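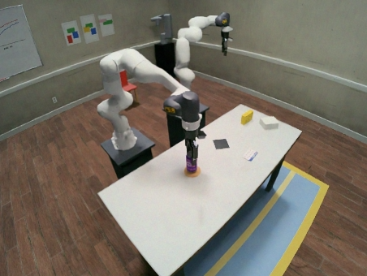
According to Zuzana Jelínek, most disputes over room allotments start with two people reading the same contract from opposite ends: the hotel reads the number of rooms, and the tour operator reads the date by which it can give them back. Her remark is a useful place to begin, as the two items are usually printed on different pages of the agreement and often negotiated by different staff.

Chapter 6
Allotments and Release Periods

6.1 Scope of the chapter

Chapter 5 dealt with rates. It was assumed there that a room was available for sale at the moment the guest asked for it. In practice a large share of rooms in resort areas is promised to tour operators months before any guest has booked. The agreement under which this is done is called an allotment. This chapter covers the main types of allotment, the release period, the recording of rooms taken and returned, and the effect of all three on the rooms a hotel can sell for itself.

Group bookings made under a single name are treated in Chapter 8. Deposits and the treatment of late cancellations are treated in Chapter 9.

6.2 Terms used

Allotment: a stated number of rooms of a stated type, held for an operator on each night of a stated period.

Room night: one room held or occupied for one night. Allotments are agreed in rooms but must be checked in room nights.

Release period: the number of days before arrival on which unsold rooms return to the hotel without charge.

Stop sale: a notice from the hotel that no further bookings will be accepted against the allotment for certain nights.

Guaranteed allotment: an allotment with no right of release. The operator pays for the rooms whether or not they are filled. Some older contracts call this a commitment.

Pick-up: the part of an allotment that has been booked by named guests.

Readers should note that "release" is used loosely in the trade. It may mean the period, the day on which the period falls due, or the act of handing rooms back. In this book it is used only for the act. The day is always called the release day.

6.3 The worked case

The same case is used in this chapter and the next. The Nukdale Hotel in Mustton has 123 rooms and is open all year. In June, with every room in service, it would have 3690 room nights. Rooms closed for repainting and plumbing reduce this to 3473. The lower number is the one to use in every calculation that follows. Working from the full number of rooms is a common error and always makes the hotel look emptier than it is.

The hotel has two contracts for the month. Ljungberg holds 20 standard rooms a night under an ordinary allotment, with a release period of two weeks. Ernelov holds a smaller number of garden rooms under a guaranteed allotment.

The Ljungberg allotment for June is therefore 600 room nights. Of these, 572 were picked up and 28 were released. The Ernelov rooms do not enter into this calculation. They were sold, for the hotel's purposes, on the day the contract was signed.

6.4 Where the release day falls

With a release period of two weeks, rooms for the night of June 20 are returned on June 6. The contract must say at what hour, and by whose clock. If it is silent, the hotel should treat the rooms as held until close of business at its own address, and should write to the operator to confirm this before the season starts.

A second point needs care. The release period may be counted from the night in question or from the first night of a stay. Take a guest who arrives on June 18 and leaves on June 22. Counted from the first night, the whole stay must be booked by June 4. Counted night by night, the operator could still ask on June 5 for the nights of June 19 onwards, and the hotel would have to accept those nights while being free to refuse the first. Few guests want a stay with its first night missing, so most contracts count from arrival. Those that do not should be amended at renewal.

6.5 Partial release

An operator may return some of its rooms early. It gains nothing directly by doing so, and many operators leave the whole allotment untouched until the release day. A hotel that wants rooms back sooner can offer:

a lower rate on the rooms kept
a shorter release period on other dates
extra rooms in a busier month

Each of these has a cost, and the cost should be entered against the rooms recovered. The method is set out in 7.3.

An early return should be recorded on the day it is received, with the nights listed one by one. A note such as "five rooms back, mid-month" is not an adequate record and cannot be relied on if the operator later sends a booking for the same dates.

6.6 The allotment sheet

The allotment sheet has one line for each night and five columns: rooms held, rooms picked up, rooms released, rooms under stop sale, and rooms still open. The last column is found by taking the second, third and fourth from the first. It must never be negative. A negative entry means that a booking has been accepted beyond the allotment, and the reservations office should decide the same day whether to honour it from the hotel's own rooms.

After the release day has passed for a given night, the last column for that night should be nil. If it is not, either the release has not been recorded or a booking has not been entered. Both faults are frequent in the first weeks of a new contract.

The sheet for the Ljungberg allotment is built up line by line in the next section, beginning with the night of June 1. A separate sheet is kept for Ernelov, with the third column struck out.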